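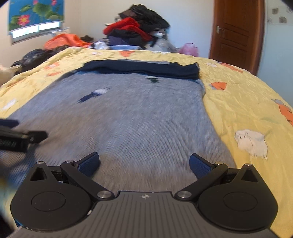

*Gray-blue knit on the yellow sheet. Sweater season, week one.*

So November is here and I've done the thing I do every November, which is drag every sweater we own out of the closet and onto the bed and then stand there with my hands on my hips. If you've been getting this newsletter for a while you know I am not a tidy person, but I do love wool, and wool makes me behave.

A lot of you wrote back after the last issue asking how I wash mine (and one of you asked, very politely, whether I wash them at all). Fair! I wash them a lot less than I used to. A wool sweater worn over a T-shirt can go weeks between baths if you let it air out on the back of a chair overnight. What wears them out, in my experience, is the washing and the hanging, in that order. I've killed exactly one good cardigan in a washing machine and I still think about it.

My way goes like this. I fill the bathtub with just enough cool water to cover the sweater, add a small squirt of wool wash, and swish it around with my hand before anything goes in. Then the sweater goes under, I press it down a few times like I'm kneading very lazy bread dough, and I walk away for twenty minutes. No rubbing, no wringing. When I come back I let the water out, push the sweater up against the end of the tub, and squeeze gently until it stops gushing. If it's a no-rinse soap I leave it there. If it's the other kind I fill the tub again and repeat.

Then comes my favorite part, the towel roll. Lay the sweater on a big dry towel, roll the whole thing up like a jelly roll and kneel on it. My kids used to fight over who got to do the kneeling. Now they're taller than me and neither of them will come near it, so I do it myself, with the radio on.

After that it dries flat, and I mean properly flat, sleeves out, hem pulled even, collar patted into shape. Mine take two days in a cold house. Anas Ashour, who runs the Thursday mending table with me, dries his on a window screen laid across two chairs so that air gets underneath, and I hate to say it but his are dry by the next evening. I have since gone looking for an old screen in the garage. I found three bicycle pumps and no screen.

**Pilling, since you asked**

Half my mail is about pills. Yes, they happen to nice sweaters too. Soft yarn pills because it's made of short, loosely twisted fibers, and those fibers work their way out wherever you rub, so you get them under the arms and along the side where your bag hangs. The good news is that most sweaters do the bulk of their pilling in the first season and then calm down.

I use a little sweater comb on anything fine and one of those battery shavers on the thick stuff. Go slow, keep the fabric flat on a hard surface, and don't push! Hammad Shaikh brought in a lovely green pullover last month with a hole the size of a dime in the elbow, and he confessed that he'd done it with a shaver while watching a soccer game. We darned it in a mustard yarn that doesn't match at all and he now claims he likes it better.

**Moths (deep breath)**

I found two last spring. Two! I went through the closet like a detective. If you see little grazed patches or tiny holes in places that don't get any wear, put the sweater in a zip bag and then in the freezer, as cold as it'll go, for at least a few days. I let mine come back to room temperature and then do it all over again, and after that it gets a bath before it goes anywhere near the others. Shake out the shelf, vacuum the corners, and vacuum the crack where the shelf meets the wall, too.

Cedar blocks smell wonderful and I keep a few around, but I don't trust them to do the job alone. Clean wool in a closed bin is what has worked for me. Moths like a sweater with a bit of soup on it, so the worst thing you can do in April is put one away "mostly clean."

**The yarn drawer**

The mending table has been given a big donation from Somogyi, the yarn shop that closed over the summer. We weighed it in on the produce scale and it came to about 700 ounces, mostly wool and wool blends in odds and ends, a lot of it heathered browns and navy. If you have a sweater waiting for an elbow, there is a decent chance we can get close to the color. Bring the sweater along and match it by the window, because the lights in that room turn everything slightly green.

We also have darning mushrooms to lend now, 5 of them, and they do need to come home again. You know who you are.

If you've never darned before, start with a sock. I say this to everybody and everybody ignores me and starts with their best sweater. It's the same over-and-under weave either way, but on a sock you won't care if the first one looks like a waffle. Use yarn a touch thinner than the original, start well outside the hole where the knitting is still strong, and leave a tiny loop at each turn so the patch has room to shrink a bit in the wash. Don't pull it tight — that's how you get a pucker that sits on your heel all day.

**Odds and ends**

Fold, don't hang. I know the closet looks prettier with everything on hangers, but the shoulders grow those little points and they take ages to steam out.

A reader wanted to know if she could steam a sweater to make the sleeves longer. A little, yes. Pin it out damp, hover the iron without touching, let it cool before you move it. You'll get maybe an inch, and some of it will creep back.

The table is open Thursday evening as usual, and there'll be tea. Anas is bringing the window screen to show people how he sets it up. I'm bringing the cardigan I shrank, in case anyone wants to cut it up for mittens.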